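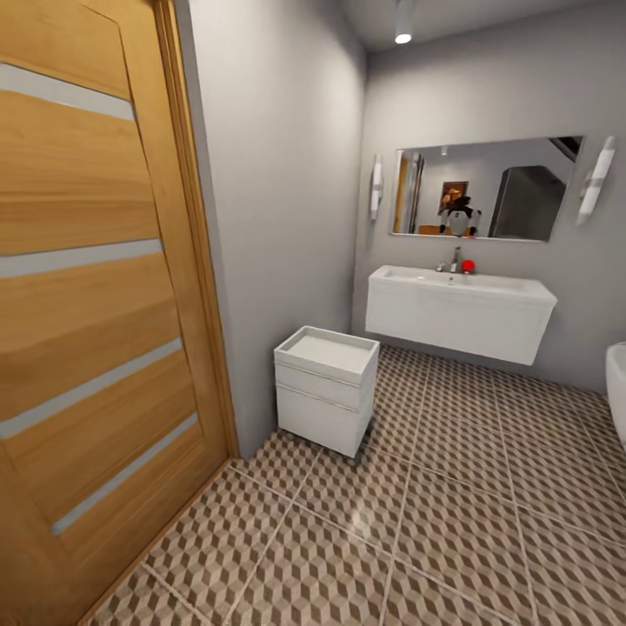 Okay, it's maintenance week for the home-robot rig at Wevthorpe and I am way too happy about it. Going to post as I go.

Quick background for new followers: we have one mobile robot, everyone calls it Goel, and it spends its life on household tasks. Half my job is the sim side, half is keeping the real machine in good shape. This week I get to do both!!

First up, the wheels. Hair. So much hair. Flip the base onto the foam cradle, pop the two hub covers, tweezers and a seam ripper. The seam ripper was Aisling Corrigan's idea and it beats every tool I own for this job.

Left wheel had a groove worn into the tread, so I swapped both. Never swap just one. The odometry will drift to one side and you'll spend a whole afternoon blaming the lidar (me, last October).

Next: re-measuring wheel radius after the swap. Drive a straight line, measure with an actual tape, divide, update the config. Then do it again with the arms raised, because the weight shifts back and the tires squash a little differently. I love this kind of thing.

Battery log says 2,151 hours on the current pack. Still holding fine, but I cleaned the contacts and retorqued the terminal screws anyway. One was finger loose. ONE. That explains the random brownouts when it lifted both arms at once, or at least I really hope it does.

Gripper pads next. We use the soft ones from Mestora and they go shiny when they're worn. Shiny pads + smooth round thing = the thing goes rolling across the floor. Scuffed the spares lightly with a gray pad, wiped them with alcohol, let them sit 15 minutes before gluing. Don't rush the glue.

Someone asked why small bathrooms are such a big part of our sim set. Mirrors! A big wall mirror gives the depth camera a whole extra room that doesn't exist, and the robot gets to see itself in there too. Shiny faucets and glossy sinks are almost as mean. If your setup survives a bathroom, a kitchen feels like a vacation.

Our fix is pretty simple. We mark mirror planes in the map, and anything that shows up "behind" one gets thrown out before the planner sees it. Édgar Quispe wrote the filter and it's such a tidy piece of work, under a page of code.

Camera calibration! Board on the stand, 2 passes, near and far. Near pass looked great. Far pass was off, and I found a smudge on the lens cover the exact size of my thumb. Cleaned it, reran it, lovely.

Joint zeroing is done too. Right wrist was out by a hair, everything else was dead on. I wrote the offsets on tape inside the rear panel as well as in the repo. Old habit from my Ekham days and I'm keeping it.

Sim side: copied the new wheel radius and camera offsets into the robot model and kicked off 4,000 runs overnight. Same robot in both worlds or there's no point comparing them.

Reply to a DM: yes, I keep a paper checklist. Clipboard, pen on a string, hangs on the charging dock. Best upgrade we ever made to this setup.

Covers back on, dock light is green. Real-world runs start after lunch. I'll post the wheel numbers once I have a clean set!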